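Section 2: Planning your purchase and your budget

Welcome, and thank you for reading this part before the boxes arrive! We know the temptation to skip straight to the wiring, but an hour with a pencil and a price list now will save you a good deal of bother in February, when most of our customers seem to be placing their orders all at once. Prices were last checked on January 18, 2019.

2.1 Before you order

1. Decide which Lokex kit suits you. The Lokex hand kit comes to £2,318 with the fingers, the mounting body and one camera bracket. The table stand is sold separately, and so is the camera itself (we do get asked).

2. Write down the widest thing you'll want to pick up, in millimetres, and keep that figure by you. The standard fingers open to 93 mm. If your widest item is bigger than that, you want the long-reach set from Brunar, which fits the same body but takes longer to arrive.

3. Put aside £15 for each spare finger. Order at least two, so that you have a matching pair on the shelf.

Note: Spare fingers come without screws. Add a bag of the short ones to your order, or keep the old ones safe in a jar when you take the worn pair off.

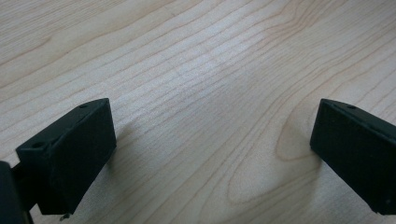
2.2 Budgeting for the work surface

The table is the item people most often leave off the list, and it deserves a line of its own. Any firm, level surface will do, and plenty of our customers carry on quite happily with whatever desk they already have. Do think about colour, though, if you'll be using the camera bracket. Matt black fingers stand out very nicely against pale wood like this, and even a strong, wavy grain leaves their outlines easy to pick out, whereas on a dark worktop you may find yourself paying for an extra lamp. Soft light from overhead is kindest, so look at what the room has already before you spend anything on lighting.

1. Measure the space and allow for the stand as well as the working area.
2. Try the table for wobble, leaning on each corner in turn.
3. If you need a new top, ask Lashari for a cut-to-size quote and have the delivery charge included in it.

Caution: Don't fix the stand to a glass top or a folding table.

2.3 Placing the order

Send your list to Clason on the form at the back of this guide, with the body, spare fingers, screws and stand each on a separate line. If your budget has to be split over two orders, put the kit and the stand on the first and leave the spares for the second.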